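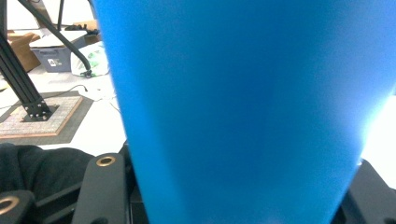 Blue, up close.

How to paint one wall a strong color (and not hate it by Monday)

Posted Saturday, September 28, 2024

Quick one today, paint is still drying in the back bedroom and I have to move furniture again tonight. A few people asked how I do a single dark wall without the edges looking chewed. So, my way. One wall, one strong color, the other three stay pale.

Mine is a medium blue, flat finish. Same steps for green, rust, whatever.

What you need

One gallon of wall paint (covers a normal bedroom wall twice with plenty left)
A quart of gray primer
Painter's tape, the kind for delicate surfaces
A small tube of paintable caulk
2 inch angled brush – spend money here
9 inch roller, 3/8 nap
Tray, plus a liner
Filler, fine sandpaper, damp cloth
Drop cloth, canvas not plastic. Plastic slides.

Picking the color

Do not pick from the little card. The card lies. Get a sample pot and paint a big piece of poster board, two coats, then stick it on the wall and move it once a day. Look at it in the morning, at supper, and with the lamps on. Strong blues go nearly white where the sun hits and then dull a foot away. If you only look at noon you will buy the wrong one.

I tried three. The one called Ridusitz was too purple at night. Prudent was nice but read as gray. Ended up with Bretport, middle of the card, one step lighter than I wanted. Go one step lighter. A color on a whole wall looks darker than it does on a board.

Flat or matte hides bumps. Satin shows every one of them but wipes clean. Kid's room, satin. Bedroom, matte.

Step 1. Clear and clean

Everything three feet off the wall. Outlet covers off, screws taped to the back of the cover so you don't loose them. Power off at the breaker before you go near an outlet with a wet brush. Please.

Wipe the wall down with warm water and a drop of dish soap, then again with plain water. Let it dry. Kitchens need a real degreaser.

Older house? Test for lead before you sand anything. Kits are at the hardware store. If it comes up positive stop there and call someone certified.

Step 2. Fill and sand

Fill nail holes a hair proud. Wait till it's white all the way through. Sand flat, wipe the dust. Shine a flashlight sideways along the wall – you'll find five more holes. Fill those too.

Step 3. Tape and seal the tape

The step everybody skips and then writes to me about.

Tape the corners, ceiling line and baseboard. Press the edge down hard with a putty knife. Now run the thinnest bead of caulk along the edge of the tape and wipe it almost all off with a wet finger. It plugs the tiny gaps. Paint over it while it's still damp if you can.

No caulk? Brush the tape edge with the color of the OTHER wall first. Any bleed is the old color and you can't see it. Works just as well, takes longer.

Step 4. Gray primer

White primer under a strong color means four coats. Gray means two. Ask the paint desk to tint it, mine did it free. One coat, cut in then roll. Dry overnight if you have the time. I never do but I should.

Step 5. First coat

Stir the can, really stir, bottom to top. Don't shake, you get bubbles.

Cut in one edge, a band two or three inches wide, then roll right up to it while the band is wet. Then the next edge. If you cut in the whole room first and roll after lunch you get a picture frame around the wall, darker at the edge. Very hard to get rid of.

Roll top to bottom in strips the width of the roller, overlap by half. Load the roller often. When it starts to sound sticky it's dry – reload. Don't go back over a patch that's started to set.

It will look terrible. Streaky, chalky, blotchy. Leave it alone.

Step 6. Second coat

Read the can for recoat time. Mine said four hours, damp day so I gave it six. Same as before, same direction. Last pass all one way, ceiling to floor, light pressure, no reloading in the middle of a strip.

Check it with the lamp off and on. Thin spots show up at an angle. If you see one, wait until it's fully dry and do a whole strip, not a dab. Dabs flash.

Step 7. Tape off

While the second coat is still a little soft. Pull slow, back on itself, at 45 degrees or so. If the paint starts lifting, stop and score along the edge with a sharp knife, then keep going. Left it on overnight? Score the whole thing before you pull.

Cleanup and touch ups

Roller in a plastic bag in the fridge between coats, no need to wash it. Brush, wash right away, warm water, comb it out and hang it.

Save a small jar of the leftover paint. Write the color name, finish and room on the lid. I did our hall in April and didnt label it, now there are three mystery jars in the garage.

Wait two weeks before you scrub it or hang anything sticky. Picture hooks are fine after a couple days.

Next post is the closet door, if I ever find the hinges.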